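Snack storage, part two: pouch to canister

November — by the Notville desk notes author
2 min read

We use cookies to remember your preferences. Accept | Manage

I have been moving desk snacks out of their printed packaging and into small clear canisters with hinged lids. The desk is the usual pale wood-grain top with a cable grommet near the far edge.

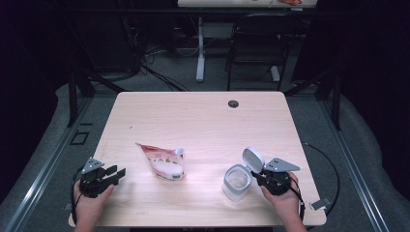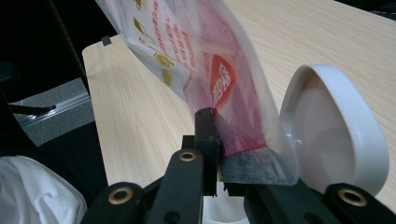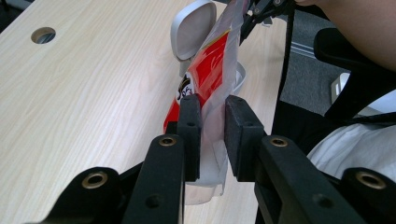
The canister I settled on is the short, squarish type. Tall ones hold more per unit of desk area, but the last third is hard to reach by hand. Mine is rated at 200 ml on the Memton order sheet. A full bag rarely fits, so I fold the remainder over twice and clip it.

Procedure, such as it is: open the lid fully before touching the bag. Tear the bag at one corner only. A full-width opening pours faster and less accurately — I lost most of a bag of rice crackers that way in the spring. Tap the canister once to settle the contents, then top up.

Spouted pouches stay as they are. The screw cap already seals better than any hinged lid I have tried, and decanting only adds a container to wash.

Labels are still unresolved. The Irow tape lifts at the corners after a few washes, so for now I cut the product name and date from the bag and keep them in the drawer.

Get new posts by email. Subscribe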